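Two-Tier Turntables, Placemats and Table Settings: Frequently Asked Questions

Flelletti Table Goods
Last revised February 2019

These answers cover the Skakent two-tier turntable, the Kettler woven placemat, and general questions about laying out and storing small tableware. Assembly instructions are on the printed sheet packed with each item.

TURNTABLE

Does the turntable need tools to assemble?
No. The posts press into the sockets in the lower tier, and the upper tier presses onto the posts. Seat all the posts loosely before pushing any of them home. If one is driven fully in first, the upper tier will sit at an angle and bind.

How much weight can it carry?
Up to 5 kg in total. Put the heavier items on the lower tier. The upper tier is stable under cans and spice jars, but a full glass bottle near the rim will make the unit lean as it turns.

Can both tiers rotate independently?
No. There is one bearing, under the lower tier. The upper tier is fixed to the posts and turns with it.

The turntable has started to grind. What is wrong?
Usually salt, sugar or crumbs in the bearing. Unload the unit, turn it over and brush out the track with a dry toothbrush. Do not oil it. Oil holds the debris in place and leaves a ring on tablecloths. If the grinding continues after brushing, the bearing can be ordered as a spare part.

How was the bearing tested?
Each new batch is sampled and turned through 1,000 full rotations under load. The test does not cover use outdoors.

Will it slide on a tablecloth?
It can. The feet grip bare wood, stone and laminate. On fabric, the cloth itself tends to move with the base when the turntable is spun hard. Use a thin non-slip pad under the cloth.

Can it go in the dishwasher?
The upper tier and posts can, on the top rack. The lower tier cannot. Wipe it with a damp cloth and dry it before putting it back in a cabinet.

PLACEMATS AND COASTERS

What heat can the woven placemat take?
Serving dishes up to 70 °C. For anything straight from the oven or stovetop, use a trivet. A hot pan leaves a shiny mark in the weave that does not come out.

The placemat arrived with a curl. How do I flatten it?
Lay it face down under a cutting board overnight. Do not iron it. Mats that were shipped rolled may need a second night.

How do I clean it?
Warm water, a drop of dish soap and a soft brush, worked along the weave. Rinse and dry flat. Hanging it over a rail puts a crease across the middle. Tomato and turmeric should be dealt with the same evening.

Do I need coasters if I already use placemats?
On bare wood, yes, for any glass that stands off the mat. On a tablecloth it depends on the cloth. A coaster will stop a condensation ring but will not stop a spill.

My wooden coaster has a line across it. Is it split?
Run a fingernail over the line. If the nail does not catch, treat it as a grain mark and carry on using the coaster. If it catches, wipe in a little food-safe mineral oil, leave it overnight and check again. A crack that passes through to the underside will widen each time the coaster gets wet.

METAL BOWLS, TRAYS AND FLATWARE

Will a steel tray scratch the placemat?
A rolled rim will not. A tray with a cut edge can pull threads if it is dragged. Lift it.

Why does my steel bowl have a rainbow tint?
Heat or minerals in the water. Wipe with white vinegar, rinse and dry with a towel. Abrasive powder removes the tint and the polish together.

Where should a kitchen knife go when it is out on the table?
Flat, with the whole blade on the mat and the edge away from where people reach. Return it to its block or sheath when the cutting is done. Knives should not be stored on an open turntable.

LAYOUT

How large a table do I need for a turntable and a placemat side by side?
A table 85 cm wide takes one of each with open surface between them. On anything narrower, move the turntable to the back corner and keep the mat at the front.

Does a dark tablecloth cause problems?
It shows lint and crumbs sooner than a pale one. Go over it with a lint roller before setting out mats. Pale mats and steel are easy to find against black.

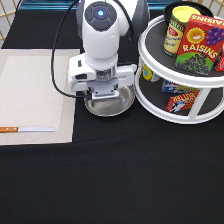
Woven mat and kitchen knife in both.
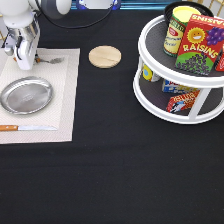 READER COMMENTS

Skurlow: On the grinding bearing, the toothbrush did not reach the inner edge of the track on mine. A dry pipe cleaner bent into a hook did. I had been keeping brown sugar on the lower tier since September, and most of what came out was that. It now lives in a jar with a clamp lid and the turntable is quiet again. Is the spare bearing the same size for the older single-tier model?

Reply from Flelletti: No, the single-tier bearing is smaller. Please state the model when ordering.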